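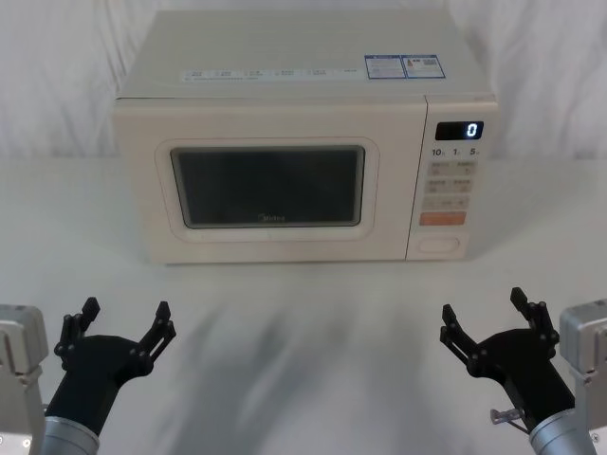 3.2 Placement of printed information on countertop ovens

Household appliances carry printed information of two kinds: text that is needed at each use, such as time settings and program names, and text that is read once or only when something goes wrong. The Lukness survey recorded where each kind was placed on 62 countertop microwave ovens in shared kitchens in Jollton and Irnel. Controls were in most cases grouped in a narrow vertical panel to the right of the door, and the oven in Figure 3 follows this arrangement, with its time increments printed directly below the display and the buttons in rows beneath them. Longer text had been moved to the top of the housing. On the same oven, two blue-bordered stickers lie side by side toward the right of the top surface, and a strip of much smaller labels runs along the front edge.

Figure 3. Countertop microwave oven with control panel at right and stickers on the top surface.

The top surface is also the part of the oven that households most often use for storage. In 25 of the kitchens visited, the top was covered at the time of the visit by bread, trays, folded towels or mail, and the printed text could not be read without moving them. Residents in 11 of these kitchens were unaware that any text was present. Kruger tiles, the wall finish common in the Irnel buildings, reflected light onto the upper housing and made small print harder to read even where the surface was clear.

The panel text raised fewer difficulties. Residents generally knew the position of the buttons they used – most often the one that adds a short fixed time – and seldom consulted the printed icons. Faint lettering on pale buttons was mentioned mainly by older residents, several of whom had marked one button with tape. Section 3.3 considers these markings in more detail.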